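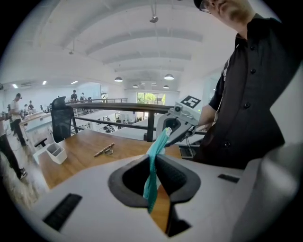 When does the spare desk drive close? Donations are being taken at the Malton Road hall until the end of August, weekdays 9 till 4, and the cloths go out with the furniture after that.

9 May 2019

Clendbridge's office furniture reuse scheme is back, and bigger. Desks, chairs, desk tidies, all wanted. Cleaning cloths too, believe it or not.

The scheme takes unwanted office bits from firms in the town, gives them a wipe down and a once over, then passes them on to home workers and small clubs who can't stretch to new. Wooden desks go quickest. Mesh-backed chairs next. Filing cabinets hardly shift at all, so please ring before bringing one.

Steinar Holst, who runs it, said 100 desks had found homes last year and he wanted to beat that. "People think a desk with a ring mark on it is finished. It wants a cloth and ten minutes."

Dultetti, the stationery firm on Bilyk Street, has given 3,000 pounds towards van hire and a stack of small organisers, the sort with open compartments for pens and clips. One goes out with every desk while they last. A folded cloth goes in as well.

Cost to collect is 40 pounds for a desk and chair together, less if you can fetch it yourself. Delivery inside Clendbridge is free, outside it depends on milage. Allow 2 weeks.

What they can't take: glass tops, anything with woodworm, chairs with a broken gas lift. Laptops and keyboards are a maybe, ask first. Leads must be taped up and labelled or they end up in a box and stay there.

Wiping advice from the hall, for anyone giving a desk away: damp cloth not wet, go with the grain, dry it straight after. No spray polish please, it makes the tops slippy and the labels wont stick. Empty the drawers. Last year's finds included a set of house keys, still unclaimed at the front counter.

Parking is round the back, through the second gate. The front steps are being relaid and will be shut untill further notice.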